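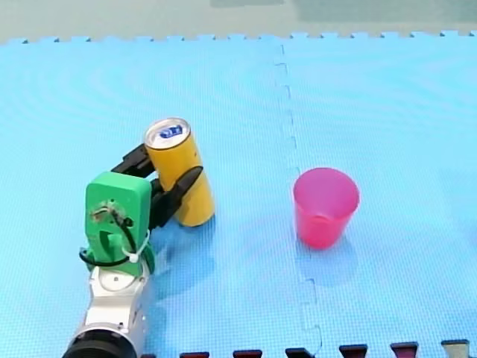 Talks > Community Sessions > Speaker Notes

Filed under: Robotics, Teaching by Demonstration

Slide 1: Can, cup, mat

Hi everybody, I'm Lamisi Owusu, and I teach robots to do stuff by driving them badly until I drive them well! Leave the slide up while people find seats. Point at the fingers around the yellow can, then at the pink cup (folks in the back miss the cup).

Ask: who here has worked a claw machine? OK, same feeling, except you get to move the wrist too.

Slide 2: By hand or by remote

At Plunon we started by grabbing the arm and pushing it through the move. Great for big swings, but your own hands get in the way. So in July we went over to remote control, with our Zamo setup, and I needed 4 practice days before I quit knocking things over. Tell the Dramani story here if there's time, skip it if we started late.

Slide 3: Slow down near the can

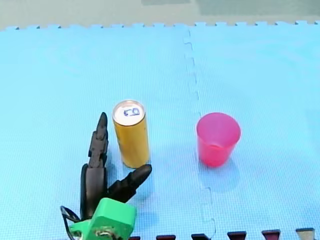 Fingers open in a V, can still standing free.

I always say pause here, take a breath, line up, then close. If you rush it, the robot learns the rushing! Kimis people will ask about throwing out bad runs. Yes, we do, 2 or 3 in a session.

Water. Then questions.

Contact | Copyright Plunon Talks | Back to top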